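Workshop tips: setting up a sheet-metal bin for pick trials 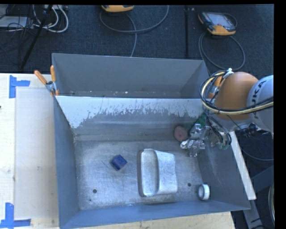
Four loose parts in the front compartment; divider clamped at both ends.

Notes from the Drenus picking study, for anyone repeating it on a bench.

Clamp a sloping divider at each end with spring clamps. Tape the bench at the bin's corners and check the marks before every run. In our May trials a small shift in the bin spoiled 200 picks.

Mix the shapes. A block, a disc, a ring and one heavy casting gave a wider spread of failures than 24 similar parts. Bare metal on bare metal was the hardest case for the depth camera, and success fell by 20 per cent against a matt floor liner.

Tie the arm cables with slack at the wrist. Sweep out debris between sets.

The full log has 3,000 attempts. Page last changed 28 Aug 2021.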